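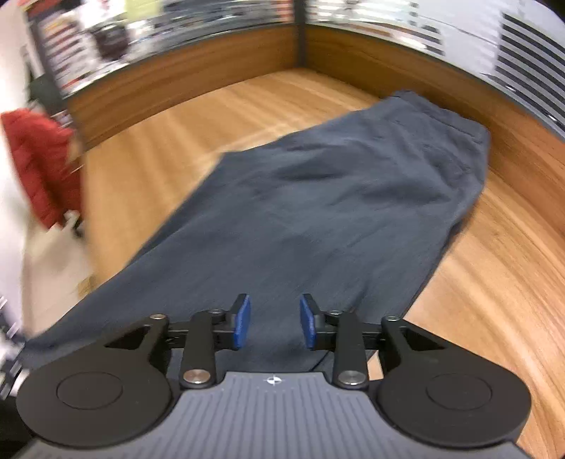

How many demonstrations do I need before a robot can learn to fold clothes from this data?

Start with a couple hundred of one garment and one fold, then add more once you see where it gets stuck. I got my first halfway decent policy out of 255 episodes of the same fold, and going up to the full set helped mostly with the messy starting positions (which is where I'd been losing all my time!).

Lerkby trousers set, data card

Hi, I'm Lizelle Mnguni, and I put this together over a long March. It's 521 episodes of trousers being folded on a table, all done by hand with a hand-held gripper. Every episode starts with the trousers dropped or spread on the table any old way and ends when I let go of the last fold.

What's in an episode

You get the wrist video, the gripper opening width and the tool's pose over time, plus a one-line text label such as "fold leg over leg" or "bring hem to waistband". I wrote the labels myself, so the wording drifts a bit. Early on I say "pants" and later I say "trousers". Sorry, treat them as the same word.

Splits

The validation split is named Truncombe and everything else is Prustcombe. I split by garment, so no pair shows up in both. Please keep it that way if you reshuffle, or your numbers will look much nicer than they should.

Things I'd watch out for

Dark fabric on a shiny table is hard. Reflections move around when the tool moves, and my pose tracking jumped in 3 episodes because of it. I left those in with the flag pose_bad set to true, so filter them if you care about smooth paths.

I'm right-handed and I nearly always start from the waistband side. A policy trained on this will pick up that habit too, and I haven't tried mirroring the data yet (if you do, please write to me, I'd love to know).

Loading it

Run the script in the MacPherson folder first. It unpacks everything and rebuilds the index. Set max_steps to 1000 unless you want the slow episodes chopped short. Gripper width is in meters, and timestamps are in seconds from the start of each episode.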